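普纳库房整理项目进展报告

报送:曼宁宁基金会项目部
填报:Mohandas Bangera
报告时间:2026年5月

一、本期工作

上期报告提交后,工作集中在库房的货架区。二月到货的纸箱原先堆在通道一侧,取货要先搬开外面几层。本期已把其中大部分移上货架,缠膜完好的原样上架,膜破的重新缠过再上。其余纸箱等乌劳仓库确认归属后处理。

搬箱时发现部分标签贴在朝墙的一面,上架后看不到编号。现在统一改为朝通道摆放,箱号同时写进登记表。登记表由伊尔泰蒂方面提供,栏目沿用旧版,只加了“缠膜情况”一栏。

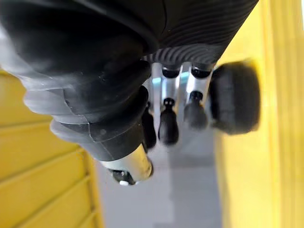 图1 普纳库房

二、清点情况

截至填报时,登记表共录入81箱,有3箱的箱号与到货单不符,已单独列出,待乌劳仓库回复。箱内物品本期没有开箱核对,数量以到货单为准。开箱核对需要两人同时在场,计划放在下一期。

旧登记表里有几行重复,估计是当时分两次录入造成的。重复行没有删除,只在备注中标明,便于日后对账。
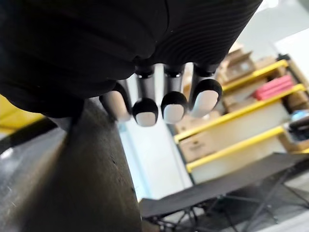 图2 普纳库房,近距离拍摄

三、经费使用

本期支出1000欧元,用于购买缠绕膜、标签纸和补配货架横梁,票据随本报告附上。横梁比预算略贵,差额从标签一项中调剂,总额没有超出。搬运由现有人员完成,未另外支付费用。

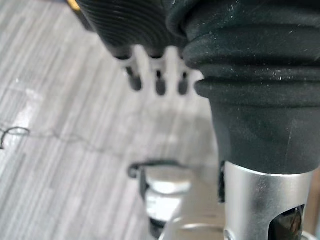
图3 同一库房,细部

四、存在的问题

一是纸箱规格不统一。同层货架上高低不齐,较高的箱子只能放在上面没有横梁阻挡的位置,有些层的空间因此用不满。二是缠绕膜反光,标签贴在膜里面时不容易看清,扫码常要重复几次。新贴的标签一律贴在膜外,旧标签暂时不动。三是到货时间不固定,有两次货到时货架还没有腾出来,只能临时放在门口。 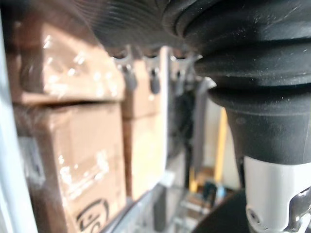
到货时间的问题已经和乌劳仓库谈过,对方同意提前通知,但没有承诺具体提前几天。我们先按收到通知后当天腾位来安排。

五、下期计划

完成剩余纸箱上架,处理箱号不符的部分,并开始开箱核对,第一批定为40箱。货架编号牌已经订做,到货后安装。若伊尔泰蒂方面需要调整登记表格式,请在开箱核对之前告知,以免重复录入。

下期预算与本期相同,暂不申请追加。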